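Chapter 6
Structured Interviews and Scoring

6.1 Purpose of structure

A structured interview asks every candidate for a position the same questions, in the same order, and rates the answers on a scale written beforehand. An unstructured interview leaves these choices to the interviewer. The difference matters most when several people share the interviewing, as ratings from separate conversations are hard to compare.

Three terms are used throughout the chapter. A competency is a skill or behavior the job requires. An anchor is a short statement of what an answer at a given score contains. A panel is the group of raters assigned to one opening.

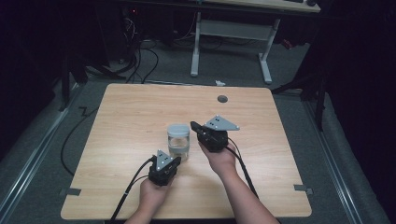

Anchors are drafted from the job analysis covered in Chapter 5. Each competency receives at least two questions, and each question has its own set of anchors. Raters score alone before any discussion and record the evidence for each score in writing.

6.2 The Prothero case

Prothero, a distributor with 200 employees, received 77 applications for a single warehouse supervisor opening. Its hiring manager, Marlene Melnyk, limited each interview to 60 minutes. Sections 6.3 and 6.4 follow the panel from question drafting to the final ranking. The rating forms are reproduced on page 109.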